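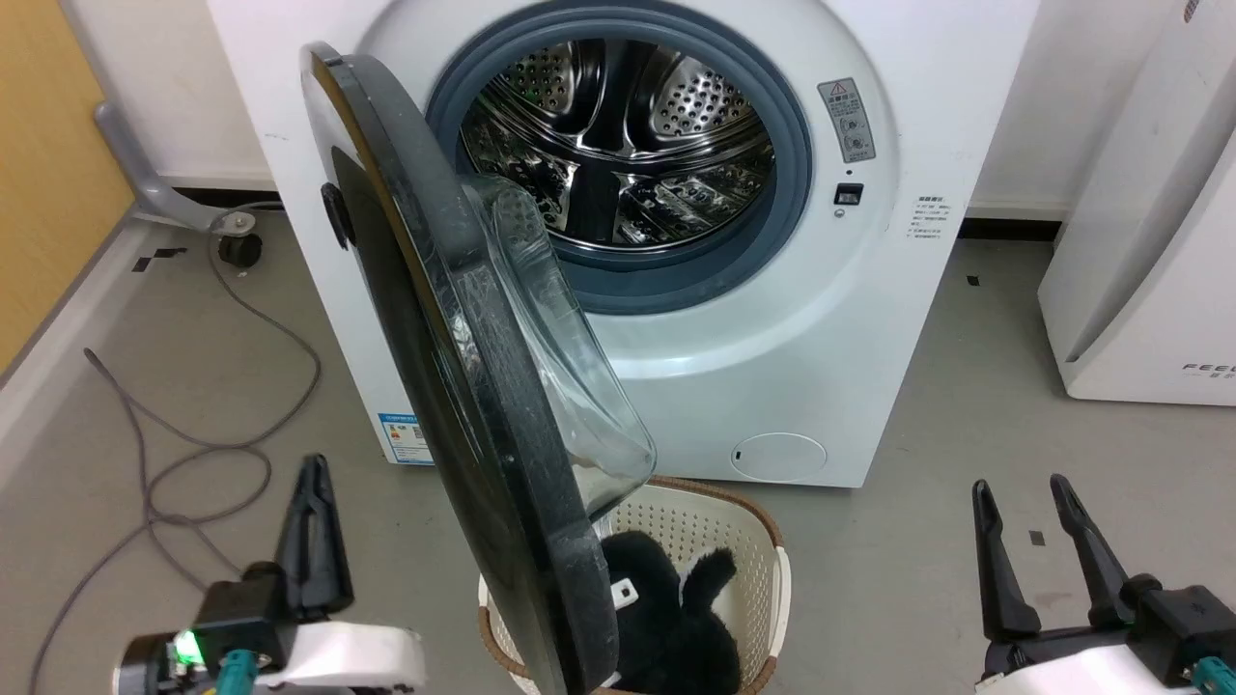 Subject: Re: Leaving the door open after a wash
List: Genonby Household List

On Wednesday the previous poster wrote:

> We have had our front loader for two years and it has started to smell
> like a pond. The shop told me to buy the Tikuvel drum tablets and run
> one every month on the hottest programme. They also said the door has
> to stay wide open between washes, all day and all night, or the seal
> will go mouldy. Is that right? Our kitchen is narrow and the door
> blocks the way to the back step.
>
> Second question. My daughter wants her big fluffy toy washed. The label
> says surface clean only. Has anyone put one of these through a machine
> and had it come out looking like itself?
>
> Third, is it worth having a basket that lives in front of the machine,
> or is it one more thing to fall over?

I'll take these in order, and I should say first that I am not a great believer in most laundry advice, including a fair bit that has been posted here.

The tablets. I bought a box of the Tikuvel ones last April and used them as told. The smell went for a week and came back. Then I pulled the rubber gasket forward with my fingers, the grey fold round the mouth of the drum, and found a hair grip, a wad of lint and a line of black slime along the bottom. I wiped that out with an old flannel and washing-up liquid and the smell has stayed away. Maybe the tablet did something as well. I can't prove it didn't. But I'd want to see somebody use the tablet and leave the slime where it is before I spent money on another box.

Have you ever opened the filter? On most front loaders it's behind a small cover low down on the front. Switch off at the wall, let any hot water cool, put a baking tray and a towel under it and turn it slowly. The first time I did mine I got a good deal of brown water and 17 pence. If yours has never been opened in two years I would look there before buying anything at all.

The door. Open, yes. Wide open all day and night, I doubt it. What you want is air getting in, and a gap the width of your hand gives you that. I swing mine right back while I'm emptying it and for the hour or so after, then push it nearly to. If you have small children or a cat, shut it when you can't keep an eye on it and look inside before every wash, which matters a lot more than mildew. I also don't like a heavy glass door hanging off one hinge at full stretch in a narrow kitchen where people are going past with shopping. One good knock with a hip and you'll be pricing up a new hinge.

The toy. "Surface clean only" can mean the maker is covering himself, and it can mean there's a cardboard stiffener or a music box inside. Squeeze it all over. If you feel anything hard, believe the label. If it's soft right through, I have done two black ones and a rabbit, each inside a tied pillowcase, at 30 with hardly any powder and a slow spin. The rabbit was fine. One of the black ones dried with its fur in clumps and had to be gone over with a dog brush, and I would say it came back at nine tenths of its old self. Wash dark ones on their own. They shed, and you'll be picking fluff off towels for a month. Leave the little sewn-in tag on too. I snipped one off once and opened the seam.

Whoever said in the last digest that the tumble dryer "brings the pile back up" must have a different dryer from mine. Long fake fur and heat don't get on. Dry it on an airer and turn it when you think of it.

The basket. I came round to this one slowly. A plastic one with holes in the sides, low enough to stand right under the opening, does save you chasing socks across the floor. Measure first, though. My first was a Junden, a nice enough thing, but too tall, so the door fouled the rim each time and I had to kick it out of the way. The one I have now is a Sekiguchi and the door clears it, just. With a kitchen like yours I'd keep it on top of the machine and only bring it down for unloading.

Has anyone on here had a repair person look at a smelly machine and find something other than dirt? I keep hearing about blocked drain hoses but always second hand.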